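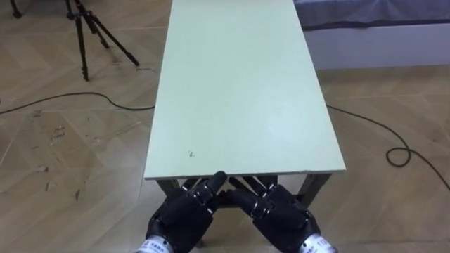 Both hands at the table edge, left index finger up against the lip

So, table carrying! When I signed up for Yaman I figured the arms would eat most of my time, and they did, but the part I want to write up is the hands. A person grabs a table without thinking. Our hands come in from below, the fingers have to end up under the top, and there's a metal frame under there with crossbars and brackets to run into.

My first grip closed all the fingers at once. Bad idea - if one finger was a little too high it pushed on the front edge and the rest curled up on nothing. Elif Naz Kahraman (she did the arm code) suggested stopping each finger separately as soon as its motor current jumped. I read the current 1000 times a second, average it over 80 milliseconds, and freeze that finger when it goes over the limit. It's slower than I wanted, but I'll take slow.

The wrist angle still bugs me. If the hands start too low, the thumbs don't come over the top, and I end up resetting both arms and going again. I started keeping a list of good starting heights in November and it's a mess, so it's going in the appendix as is.

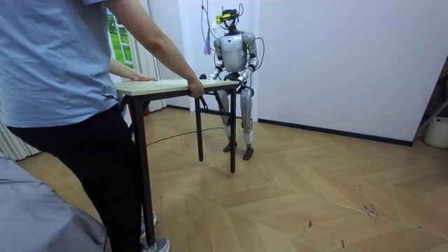 Wadedham Student Robotics Club - Yaman build team, home workshop group

For the two-sided work, a person takes the near side and the robot takes the far side. You learn quickly to keep your own hands quiet! If the person tugs, the arms feel it as load and the fingers tighten up. Cyril Pilkington wants the person's side to lead and the robot to just follow along, and I think he's right, but my code treats both sides the same for now.

We did about 60 grip attempts for this report. I logged every one, and the short version is that corners are worse than the long edge, and the right hand is fussier than the left (I suspect one loose tendon, still checking). Next up is turning with the table, which means the legs and hands have to share a clock. Elif has a branch for that and I haven't merged it yet.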